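Quem somos

A Brollari é uma entidade privada sem fins lucrativos dedicada à reabilitação psicossocial de adultos com perturbação obsessivo-compulsiva e perturbações de ansiedade de curso prolongado. Presta consulta em ambulatório, treino de competências funcionais e apoio à reintegração profissional. Não dispõe de internamento nem de serviço de urgência.

Enquadramento

A entidade resulta da fusão de duas estruturas: o gabinete de psicologia Reinholz e a associação de familiares Erkalham. A fusão foi formalizada por escritura de 20/07/2018. A direção clínica está a cargo de Manon Lemieux, psicóloga clínica, que coordenava já a consulta do gabinete.

Modelo de intervenção

A admissão faz-se por referenciação do médico de família, do psiquiatra assistente ou por pedido do próprio. Segue-se uma avaliação em duas sessões, com entrevista semiestruturada e escalas de gravidade de sintomas. O plano individual é redigido com o utente e revisto a cada três meses.

A intervenção de primeira linha é a exposição com prevenção de resposta, em formato individual. Um programa completo tem 25 sessões; nos casos com acumulação compulsiva o número sobe para 38, incluindo sessões no domicílio. A medicação, quando existe, continua a ser gerida pelo médico prescritor, a quem é enviado relatório no início e no fim do programa — salvo oposição escrita do utente.

Os familiares podem integrar o módulo de acomodação familiar, que trabalha a redução gradual da participação nos rituais. A inscrição é independente da do utente.

Atividade e equipa

No último exercício foram realizadas 3208 consultas e acompanhados 300 utentes. A equipa integra psicólogos clínicos, terapeutas ocupacionais e uma assistente social. Todos os casos são discutidos em supervisão quinzenal.
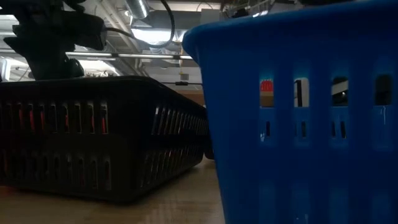 O programa Bumport, dirigido a utentes afastados do trabalho por motivo de doença, combina avaliação funcional, treino de rotinas e contacto com a entidade empregadora. O regresso é faseado e o horário inicial é fixado por acordo escrito entre as partes. As candidaturas abrem uma vez por ano, em novembro.

Confidencialidade e reclamações

Os registos clínicos são conservados em suporte eletrónico, com acesso restrito à equipa responsável pelo caso. O utente pode pedir cópia do processo mediante requerimento à direção clínica. O livro de reclamações está disponível na receção — as reclamações de natureza clínica são apreciadas por um técnico sem intervenção no caso.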